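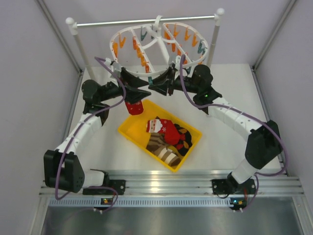

What should you write down first when you go to see a robot demonstration? The terms it was run under: who set it up, how many times it ran before you got there, how many times it ran while you watched, and who put things back in place between runs.

Chapter 5
The Visit

Chapter 4 dealt with written claims: data sheets, press releases, the sales video. A visit feels different. You have stood next to the machine, you have heard the motors, and you come home ready to tell people what it can do. The trouble is that a visit is also a written claim in a way. Somebody chose the task, the hour and the spot where you stand. This chapter is about how to get useful facts out of a day that was planned to please you.

The running case is an open day at Malix, a small automation firm in the town of Grutton, in January 2018. The hall was open from mid-morning and there were 20 visitors in our group, most of them from laundries, hotels and one nursing home chain. The host was Bastian Thiele, who ran the demonstration program and gave the talk. He was friendly and he knew the machine well. Neither of those things is evidence, and you should practice keeping them out of your notes.

The work at hand was laundry, or a small corner of it. Two arms faced each other over a white tabletop, with an oval hanging dryer strung from a rod between two posts and a yellow bin of socks underneath. At one point both grippers were up at the front rim, one on each side of a teal clothespin. A red Christmas sock with a Santa on it lay on top in the bin. Visitors liked that sock a great deal, and several of them wrote it down. Few wrote down how long a single sock took.

Thiele told us the system had logged 2,823 hanging attempts over the fall. It is a fine number to put on a slide. Ask what it counts. An attempt is a try, and a try can end with the sock on the table. When a visitor asked for the share that ended with the sock clipped and staying clipped, the answer was that the team was "still cleaning the data." Perhaps they were. A careful reader enters that line in the report exactly as it was said and leaves the success column blank.

We saw five full runs. Three went through without help. In one, a sock dropped and an operator reached in and put it back. In the last, the program was stopped and started again while Thiele took questions, and I doubt that half the group noticed. Five runs can show that a thing is possible. They say very little about a Tuesday night shift with 1,000 socks waiting.

Then there is the matter of the setting. The walls were plain and pale, which gives a vision system an easy background. The bin held a handful of pieces. A hotel cart holds sheets, towels, a lost phone and somebody's belt. None of this makes the demonstration dishonest — every lab starts with an easy case — but the distance from that table to the cart is the whole question a buyer needs answered, and it wasn't on the program.

A second group, led by a consultant from Duvetti, went through the same hall after lunch and came away convinced. Their report is printed in full at the end of the chapter as Reading 5B, next to the much colder one by Bermúdez, Reading 5A. Both describe the same machine on the same afternoon. Read them before you go on to Section 5.2, and mark each sentence that could be checked by a person who wasn't there. In my own classes the Duvetti report usually comes out with very few marks, and the Bermúdez report with more, though Bermúdez also slips in a few opinions dressed as findings.

Terms used in this chapter

Run: one complete pass at the task, from the agreed start to the agreed stop.

Reset: anything a person does to get the machine or the objects ready for the next run. Count it as labor.

Assist: any help given during a run, by hand or from the keyboard. A run with an assist is reported separately from a run without one.

Staged object: an item picked by the host. Ask if you may bring your own, and put the reply in your notes — including a polite refusal.

5.1 Before You Go

Write to the host at least a week ahead and ask for the task list. Hosts who have one will send it.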